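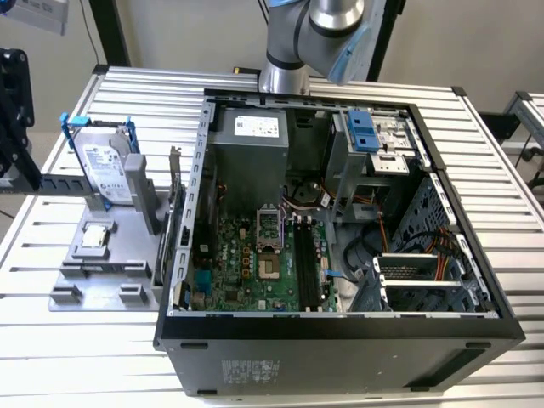

Desktop tower on its side at the Dullcombe bench, socket open. Drive in its caddy and CPU on the fixture plate at left.

29 July 2026

Spent most of the morning on the handling rules for the PC cell, which Chathurika has been asking me for (very patiently!) since January, and I think we finally have something we can tape to the wall and live with.

First the socket, because that's the one I lose sleep over. With the bracket up and no CPU in it, the pin field is open to anything that drops, so no arm motion over the case at full speed while it's like that. Reduced speed only, and the tool stays clear of the board until the pick or place is called. Reet Butkienė would like a cover put on between runs as well, and I've come around to her side, though we still have to find one the gripper won't snag.

Second, the fixture plate. The CPU goes in its recess and nowhere else, please, not on the slats and not on the case rail "just for a second." Same with the hard disk: upright, in the blue caddy. Check by hand that both are seated before you hand control back. I know it feels fussy when you've done it all day.

Third, mains lead out of the wall before anyone reaches in, and wrist strap on, even to tuck a cable. The loose power wires and the SATA cable get dressed away from the approach path every time the case is swapped. I'd love to say the Rolton planner handles cables, and maybe one day it will, bless it.

Log is at 1,278 cycles on the Tsuji sheet. Kondbridge want 1,600 before they'll look at the procedure, so there's a way to go yet.

To do: reprint rule 2 with the new wording, ask Chathurika Pramanik whether a stop during a place counts as a cycle, order more wrist straps.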